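How to Face a Snack Shelf So the Bags Stay Up

Last updated: Apr 18, 2019

By the Brokudside shop notes desk

Print this page | E-mail this page

A bag of chips does not want to stand. It was designed by people who sell air, and it has the posture of a pillow. Your job, for as long as you run a small grocery, is to make it look alert from opening to closing, and then do it again after the first school bus.

These notes come from the snack aisle at our shop on Odard Street, which is one side of one run of metal shelving and carries more kinds of fried chickpea flour than most people know exist. You need a damp cloth, a dry cloth, a pen that works and a box to put the sad bags in. Set aside 20 minutes for a bay. It will take longer the first time.

Start by emptying one shelf. Only one. If you empty the whole bay, a customer will appear who wants something from every level of it, and you will be handing out packets from the floor like a raffle. Put the bags in a box in the order they came off, oldest on top, and wipe the shelf front to back. Crumbs collect at the rear where the shelf meets the wall or the back panel. Dry it properly. Foil slides on a wet shelf.

Next, check dates. Anything with less than 10 days left goes in the sad box, along with anything that has lost its air. A flat bag can't be fixed by standing it next to a full one; it just drags its neighbor down. We mark ours down and keep them by the register, where they sell to people who were only buying milk.

Now load the shelf. Old stock in front, new stock behind, same as anywhere.
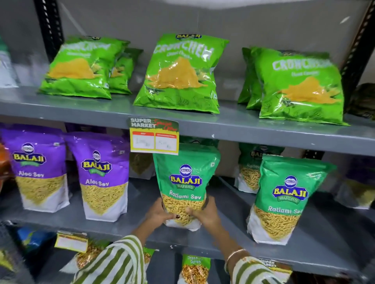
Puffy bags and stiff pouches need different handling, and most messy snack aisles come from treating them alike. Pouches of sev have some weight at the bottom and will stand in a row like schoolchildren for a photograph. Chip bags need company. Group them and let them overlap and lean on each other a little, the way the green Crunchem bags do on the upper shelf, with the best-looking one upright in the center where the name can be read. The purple Aloo Sev pouches on the level under them can go side by side. Resist the urge to pack the chips until nothing moves. Somebody will pull one out and four will follow, and the somebody will pretend to be reading the label on the pickles.

Keep each flavor in its own block. Mixed blocks look generous and sell badly, and you will get bags put back in the wrong spot all day long. If a stray from the next product wanders in at the end of the row, move it home when you pass. You will pass it again tomorrow.

Then the price tags. They go on the front lip of the shelf, directly under (or hanging below) the product they belong to. If you move the product, move the tag. Write the numbers large and close your nines. Drandano, who supply our card holders, sell them in packs of 873, a number I have never been able to explain, and I have now used enough of them to stop asking. A Special Offer card should come down when the offer does. We had a December one still up in March, and a customer held us to it, quite rightly, for six bags.

If your bags keep sliding forward, look at the shelf before you blame the snack. Ours sloped toward the aisle on one bracket that hadn't been seated in its slot. The Pietrzak catalog has wire dividers and little fences for the front edge, and you can spend up to 3,000 dollars on them for an aisle our size. Reseating the bracket took a rubber mallet and some language.

Finish by walking to the end of the aisle and coming back the way a customer would. Check what you can read from there. Straighten whatever is bowing. Take the box out with you, too — a sad box left on the floor gets restocked by somebody helpful.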